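Can anyone help me work out the order of the movements in Bisano's second cantata? My choir's programme says four, the score says five.

Mendham
29 Feb 2024

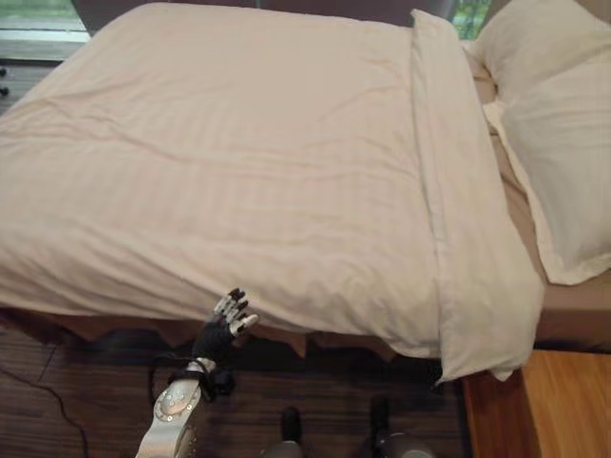 White duvet and pillow

Gerrit Postma
Use the score! The short chorale at bar 144 got its own number in the revised edition — older programmes lump it in with the aria before it.
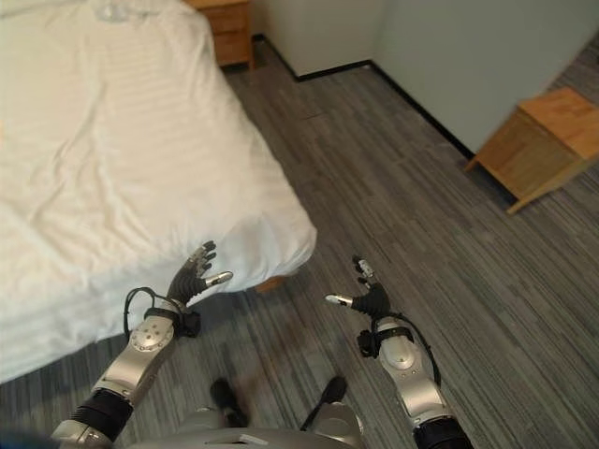 We sang it in March with the chorale run straight on, no break, and it was lovely.

Clurenier
No idea sorry, but I love the aria.

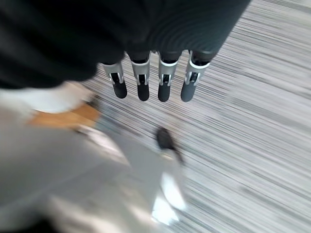
Might be worth asking whoever hired you the parts?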